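Home Recipes Garage Garden About Contact

Small ovens and what goes with them

April 11, 2023

I have been reading up on toaster ovens since the one from Malabanan quit. Most of what I need is toast, a baked potato and the odd tray of cookies, so a small one will do.
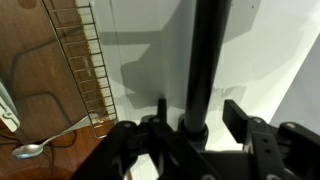
Racks matter more to me than the dial. My old one had a rack that sagged in the middle, and potatoes rolled to the back. A narrow wire rack with crossbars, lying next to a spoon like that, is easy enough to wash in a regular sink. The wide ones never fit in mine.

Darren Ackroyd in Studthorpe kept his oven for over 23 years and only replaced the rack.

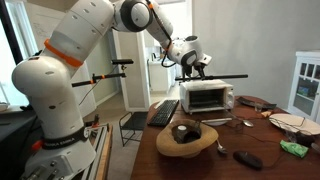 White toaster oven at the back of the table, spoon and straw hat in front.

I plan to decide by June. I still have to measure the shelf.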